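Print this page | E-mail this page

Draining boards and dish racks: a bench manager's view

July 2023

Laltow has supplied wire kitchenware to Canadian retailers for years, and its test bench at Valtness handles most of the returns. The bench manager keeps a log that now runs to 3,543 entries, the majority of them for dish racks.

"Rust at the wire ends accounts for more complaints than anything else," the manager said. "The coating is thinnest where the wire is cut. A rubber tip covers the cut, provided it stays on."

Tips are pulled by hand and then with a spring gauge. Some 200 racks go through the procedure each year. A rack that sheds a tip is set aside and its batch rechecked.

Colour is left to the buyer. "Pale tips on black wire are easy to inspect," the manager said. "With black on black, you miss one."

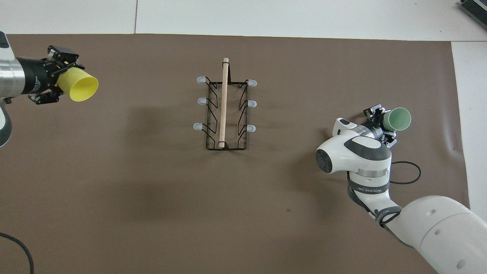 Cups and dividers

The zigzag divider was drawn up for plates. Cups are less predictable. "A plastic cup weighs very little and will tip if the spacing is wrong for it," the manager said. "We try cups upside down and on their sides, and write down which holds."

The bench works on a mat, which keeps the rack from sliding and spares the tabletop. Prernum, the distributor, asked in February whether a mat should be sold with the rack. The question is still open.

For home use the manager recommends a mat larger than the rack on all sides, and a wipe of the wire every 4 weeks in hard-water areas. Vinegar is acceptable on the coating if it is rinsed off promptly.

Contact Laltow | © Laltow | Back to top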